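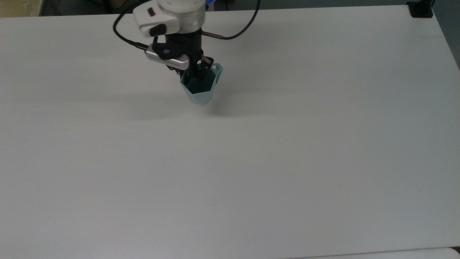

Home | Tickets | Knowledge base | My account

Cup tips over when set down – clearing-the-table routine

Status: open
Raised by: Morag Sutherland
Assigned to: Lewis Baird

Morag, 9.40 am
Hello Lewis, and thank you again for your patience last month. We are still trying to get the arm to clear up after tea, and the teal cup has us stuck. Picking it up is fine now that the fingers go inside and hold it at the rim. Putting it down is another matter. It comes down at a slight tilt, and with that pointed base there is very little for it to stand on, so over it goes when the fingers open. I ran it 60 times yesterday and it stayed upright in 12. My mother would have had the whole kitchen done by then, and the floor swept!

Lewis, 10.15 am
Morning Morag, lovely to hear from you, even with a grumble. Could you tell me what height you are letting go at, and whether the plain mugs do the same?

Morag, 10.50 am
Letting go at 2 mm above the table. Mugs are good as gold, they have a nice wide bottom. I did try slowing the last part of the drop, which made it prettier to watch and no better.

Lewis, 11.30 am
Right, two things to try. First, turn the wrist until the cup hangs straight before you lower it, and do this by eye for now, as the wrist setting in the Feston profile assumes a straight-sided cup. Second, open the fingers slowly and evenly. At full speed one may be touching the inside a moment longer than the other and giving the cup a nudge.

Mwangi Kaijage, 1.05 pm
Butting in, sorry. We had the same bother at Canitz with egg cups and in the end we let the arm drop them straight into a rack. A person would do that too, I think, with a cup that shape. I'd call the machine ready for mugs and plates, and leave the fancy things to whoever is drying up.

Morag, 3.20 pm
Straightened the wrist and slowed the fingers. Much happier, though it still topples now and then. I'll borrow a rack from Magnus and try Mwangi's way tomorrow – please keep this one open for me.

Comments (6) | Shares (2)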